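Mabula hand gripper -- your questions
By Adhiambo Langat
May 25, 2025
2 min read

What's in the hire kit?
Gripper, 2 spare sets of finger pads, charger, hard case. Code on the lid is 3306, please dont change it.

Do I need a robot arm as well?
No. You hold it, you do the job, we turn the recordings into training data for your arm. Arm hire is seperate, ask the Bardale office.

Can it handle clothes?
Yes, most of our bookings are laundry now. Knits, towels, sheets. Start with something chunky -- thin stuff takes practice.
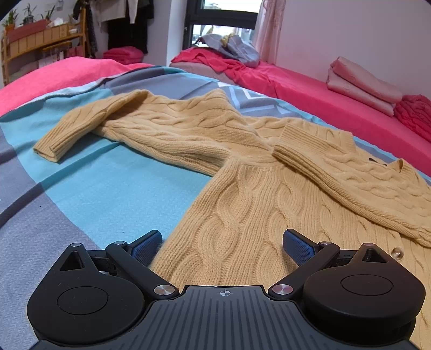

Cable-knit cardigan on the bed, blue pads just over the lower part.

Flat or bunched up to start?
Mix it up. Sleeves out, sleeves crossed over, face down, whatever colour cover you've got on the bed. Same neat layout every time = poor results.

Pads are slipping, what now?
Wipe with a damp cloth, let them dry. Still slipping -- swap both, never just one.

How long is a booking?
4 days minimum. Longer is cheaper per day, see the Sulasero rate sheet.

Can I post it back?
Yes, in the hard case. Label's in the lid pocket.

2 comments
4 shares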